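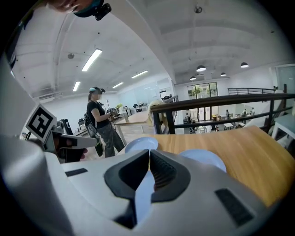
Every robotics club should make its members do the boring chores by hand first. I mean it, and I'm a person who joined the Trisow club because I wanted to build things with motors in them!

Our August project is table clearing. Pick up a plate, set it on another plate, do it again. We collect our own demonstrations with hand-held grippers, and the target is 4,000 of them before we train anything we'd dare to enter in the Ojala student challenge. When I heard that number I nearly went back to the drone group. Then I did my first 171, and I have been a pest on the subject ever since.

A plate is a wonderful problem. It's wide, the rim is thin, and if you come in at a lazy angle it skates away from you. With your own fingers you'd never notice. With two stiff black ones at the end of a handle you notice every single time, and you start asking good questions – where should the wrist be, which side do I come from, what can I see when I'm this close?

Some clubs skip all this and download a set somebody else recorded. The Plellow set is free and I've used it, and I'm glad it exists. But the students who start there tend to blame the code when the arm misses. Ours go back to the table and try the grasp again themselves.

I'd also like to see the Cakton rules give points for data. At the moment you can get 700 for the final run and nothing for the weeks behind it. Give 400 of those to the collecting and let the judges watch a few recordings. They might even ask for a turn with the gripper.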